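A visit to the Tanirix open day

Tanirix opened its building at Rorkham to visitors in July, and I went along for the morning session. The company writes control software for robot arms that are meant to work in homes and small kitchens. It doesn't make arms. Most of its work is done in simulation, with a smaller test area on the ground floor for trying things out on real machines.

I had signed up mainly for the session called "What stopped us", which was given over to a fault from earlier in the year. I will say less about the rest of the day, which was much like other open days: badges, coffee, a corridor of posters and a queue for the lift.

The building used to be a carpet warehouse. Parking is at the back and badly signed, so allow extra time if you go to the next one. There were two groups, and ours started upstairs at ten o'clock in the simulation room. This is an ordinary office with blinds down on one side and a row of desks with two screens each. The computers that run the simulations are in a locked room at the end of the corridor, and we were shown the door.

The engineer who led our group began with how a test is set up. A kitchen is put together from a library of cupboards, worktops and appliances. The arm is placed in it and given a task, such as opening a cupboard or moving a pan off the stove. Then the same task is repeated many times with small changes: the colours of the cupboards, the position of the stove, which doors have been left open. A batch is usually 1,000 runs and takes less than a night.
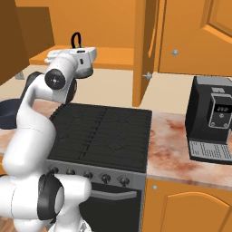 The fault came up in a task of this sort. The arm had to reach over a stove, take hold of an item at the back and bring it forward to the worktop. In simulation it had done well for weeks, and the team had moved on to the real arm downstairs. On the second day of real tests the arm came back from the reach with its elbow too low, struck the control panel of the stove and carried on pushing. One knob was broken off and another was turned most of the way round. The stove was not connected to anything, so there was no heat and no gas. The person running the test pressed the stop button and the arm held still.

There were no injuries. The engineer was clear, though, that the outcome in a real kitchen could have been a lit burner with no one looking at it, and the company treated it as a safety matter from that afternoon. All work with the real arm was stopped until they could say why it had happened.

The explanation took up most of the session and I found it the best part of the day. There were two separate causes.

The first was in the simulated stove. In a simulation each object has a shape that you see on the screen and a second, simpler shape that the computer uses to work out contact. For this stove the second shape was a plain box that ended at the oven door. The knobs and the handle were drawn on the screen but had no contact shape at all. The arm could pass its elbow straight through them and no collision would be recorded. When the team went back through their saved runs with a corrected stove, they found 2,732 in which the elbow had gone through at least one knob. All of them had been marked as successes.

Someone in our group asked why a person watching the screen had not noticed. The answer was that very few runs are watched. Those that are watched tend to be the failures, as those are the ones people want to fix. The arm also hides part of the stove from some of the viewpoints, so an elbow passing through a knob could be missed even by someone looking for it.

The second cause was on the real arm. It has a force limit that should make it stop if it meets resistance. The limit had been raised during an earlier job involving a stiff cupboard door and had not been put back. With the original setting, the arm would have stopped when it touched the first knob. The change had been written down, but in the notes for the cupboard work, and the people doing the stove tests had no reason to open those.

We were then taken downstairs to see the test area. It is a short run of kitchen units behind a waist-high barrier, with the arm on a fixed stand. The replacement stove was in place and the broken knob had been screwed to a board on the wall with the month written under it. The arm was run at low speed for us. It reached over, came back with its elbow well clear, and then repeated the movement with a foam block put in the way on purpose. It touched the block and stopped. We were kept behind a yellow line for all of this, and the stop button was in an operator's hand throughout.

Three things have changed since the fault. Every object in the library has had its contact shape compared with what is drawn. The force limit now goes back to its original value whenever the arm is switched off. And in each batch, 100 of the runs marked as successes are picked at random and watched by a person from two viewpoints. The last of these is unpopular, we were told, as it is dull work and takes most of a morning. They are looking at ways to have some of it done by software, but had nothing to show yet.

I asked whether the checking of the library had found other faults. It had. Several drawers had handles with no contact shape, and one coffee machine had a contact shape a good deal larger than the machine, so the arm had been going a long way round it. That one had done no harm beyond making the runs slow.

After lunch there were short talks by two other firms. Trinura spoke on grippers for wet crockery, and Langlois on floor markings and barriers for shared workspaces. I stayed for the second, which had useful material on how far back a line should be for a given arm speed. The slides are to be sent round to everyone who signed in.

The open day is free but places are limited, and the fault session filled up first. Wear flat shoes if you want to go down to the test area, as the stairs are open metal.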